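Workshop notebook, Pinditent manipulation group
Wiltimham site, September

Task: pantry handling, hand-held demonstration. Target for this task is 1,000 accepted demonstrations; the count stood at 655 when the morning session opened at 9:20.

The morning was assigned to soft packaging. Operators were instructed to approach slowly, close on the package with both fingers, and hold before lifting. Recordings in which the operator changed grip after contact are to be labeled "regrasp" and kept in a separate folder. They are not to be deleted, as was done in error with part of the previous batch.

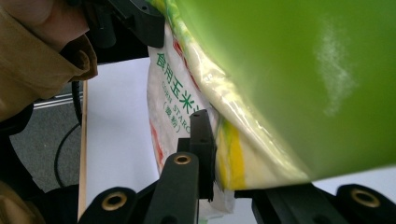

Corn starch bag beside the green object, gripper close in.

The bag is a harder item than the boxed goods. It is crinkled and partly see-through, and the pose estimate from the Fusta tracker drifts when a large surface fills the view at close range. Drift was logged in 56 recordings. These have been marked for review and are excluded from the training set until the Hedegaard calibration is repeated.

Finger mounts: check the threaded inserts before each session and record the result on the bench sheet. Playback speed for review remains at 100 percent. Reviewers who need a slower rate should note it beside the recording number.

Outstanding: repeat calibration; confirm label wording with the remote-control team, whose sheet still uses "second grasp"; begin bowl placement once the bag set is closed.

Pinditent Wiltimham | Contact the workshop office | © Pinditent, all rights reserved | Back to top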